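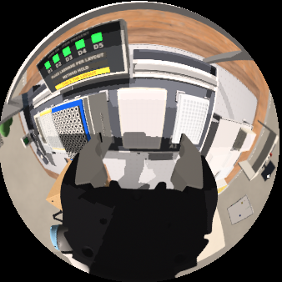

## Liquid handling

Liquid handling is the measuring and moving of small volumes of fluid in a laboratory. Most work is done with pipettes, from hand-held models that deliver up to 300 microliters to bench systems that fill many wells at once.

Errors come mainly from worn tips, trapped air and poor technique. The Talukder method checks a pipette by weighing 40 deliveries of water on a balance. Thick liquids such as glycerol are drawn up slowly.

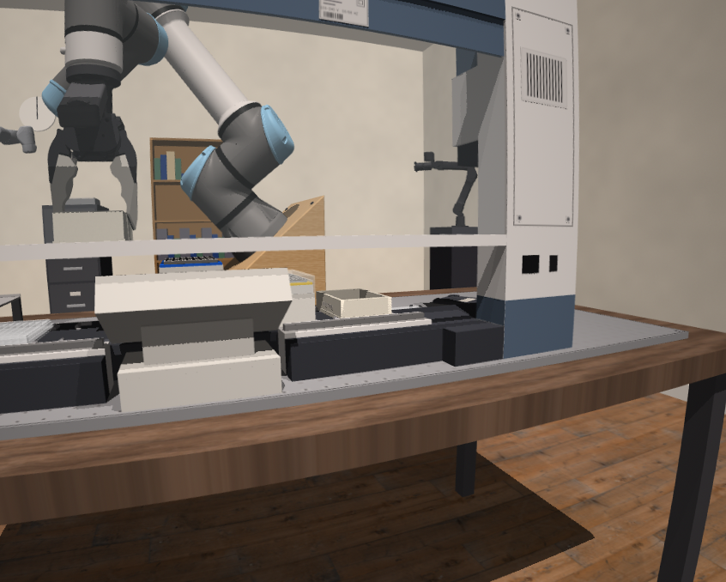
*Workcell on a wooden table, rendered view*

### See also

- Feltier plate
- Prundby reservoir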